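Why Are Socks Stretchy?

Pull on a sock. Let go. It snaps back, right? Now try that with a bed sheet. Nope. Hardly moves. So what's going on?

It's all about loops.

Two ways to make cloth

A sheet is usually woven. Threads go over and under each other, over and under, nice and straight. Straight threads don't have much room to move.

A sock is knitted. One long yarn bends into a loop, then another loop gets pulled through that one, then another. Rows and rows of them. Tug the cloth and the loops change shape. They get wide and short, or long and skinny. Let go and they mostly slide back.

Ribs are the really springy part. Lines that stick up, lines that sink in. Makers do this by pulling some loops to the front and some to the back. The cloth scrunches up sideways like a tiny accordion. Lots of spare width hiding in there!

Look for ribs on your own socks. Often at the top, the bit called the cuff, becuase that's the part that has to hold on to your leg. 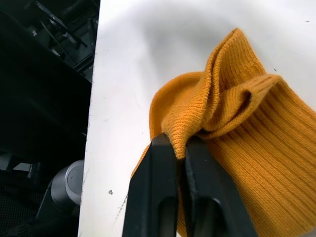
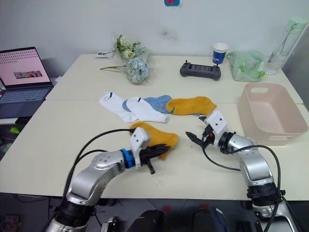
By the Greretti Kids writer, Fabric and Making page
May 21, 2026

Is it just the loops?

Not always. Lots of socks have a little elastic yarn mixed in. Check the label for a word like elastane or spandex. Even a small amount, say 2 percent, helps a sock spring back. Some have more, maybe 10 percent. The rest could be cotton, wool, nylon, or a mix.

Why do old socks get baggy?

Stretchy yarn wears out. Pulling, washing, hot dryers, all of it. The yarn gets tired and the loops stay wide. Then your sock slides down into your shoe. Ugh. Worst in January when you've got boots on.

Try it: the stretch test

You need a clean sock, a ruler and a grown-up who says the sock is OK to use.

Lay the sock flat. Measure across the cuff.
Stretch it sideways, gently, and measure again.
Now pull it the long way. Which way streches more?
Hold it stretched for 30 seconds. Let go. Is it the same size as before?

Do it again with an old sock and write down both answers.

Words to know

Yarn: a long strand made from fibers twisted or held together.
Woven: made with threads crossing over and under.
Knitted: made with loops pulled through loops.
Cuff: the opening at the top of a sock.

Next on this page: why wool feels itchy.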